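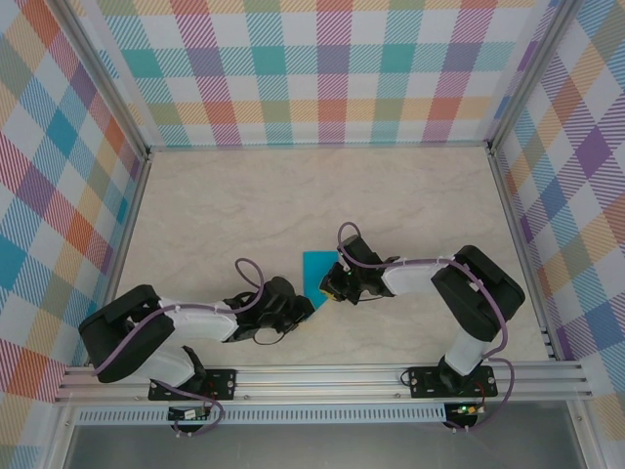 Pre-session check, teleop cell 2, Gitley bench. Done 30 May 2022 before the card handling demos, M. Vidal checking, Niilo on the leader arms. Both follower arms on the rail, blue card down between the grippers, plaid panels up on all three walls. Purple cable on each arm has a loop up by the gripper end, see cable item, I want that looked at before anyone drives fast.

Filed under: Shop Floor > Checklists > Teleop

Search this site... Go

BEFORE POWER

Base plates tight to rail - OK. Checked with the hex key, not by eye.
Rail end stops - OK
Wall panels seated - OK. Back one bows a little, pushed in.
Floor clear of tools - OK
E-stop reachable from operator chair - FAIL, then OK. Was behind the monitor again. Moved to the left of the keyboard, please leave it there.
Cables, both arms - COMMENT. Loops stand well clear of the wrist. Fine at demo speed. Didier to re-tie with more slack at the elbow and less at the wrist. Don't zip tie to the gripper body.
Thin black wire under left gripper - COMMENT. Dangles. Trace it and tape it, could snag the card.

POWER ON

Board LED under right base - green
Right gripper light - green
Leader/follower match at rest pose - OK after rehoming left. Off by nearly 5 degrees at the wrist before.
Gripper open/close x 2 each side - OK, left a bit slow to open
Joint limits loaded - OK, Pons config, not the old Ralley one. Check the name on screen evry time.

DURING DEMOS

One person drives, one person on the stop. No swapping mid episode.
Hands out of the cell while the leaders are live. Éabha reached in to straighten the card last session. Pause first, then reach.
If the card creases swap it, dont flatten and reuse. Operators start pressing down harder to compensate and it ends up in the data.
Bad grasp = mark the episode bad and move on. Do not fix by hand.
Break when the driver says so.

AFTER

Park both arms, then release leaders. That order.
Episode count in log matches Akik folder - 516, matches
Power off at the strip, not the software button only

OPEN

1. Cable re-tie, Didier, before next session
2. Black wire left side, Didier
3. Slow left gripper. Marcelle Le Goff has the spare, swap in June if no better

Passed for demo speed only. MV

We use cookies to remember your settings. Accept / Manage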